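Carro de pruebas Jatix: reseña después de un mes de uso

Compramos el carro Jatix para ajustar la cámara de muñeca de nuestro brazo. Costó 563 euros y trae un simulador propio, donde se prepara cada recorrido antes de mover la máquina.

Montaje

Seguí el manual con mi compañera Kirstin Paterson y tardamos seis horas. La base queda firme, pero los 18 tornillos vienen sin clasificar. El simulador se instaló sin problema. Para calibrar usamos el pasillo virtual, que tiene pared verde grisácea, un riel claro y rozaduras oscuras encima de él.

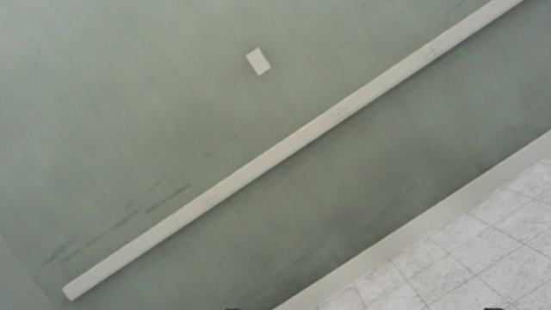 Mantenimiento

Cada jueves repito la calibración y reviso los cables de la muñeca. Con el brazo inclinado, los bordes rectos me sirven de referencia para corregir el giro. Me falta una función para guardar los ajustes por separado. El servicio técnico contestó en marzo que la están estudiando. Le doy cuatro estrellas de cinco.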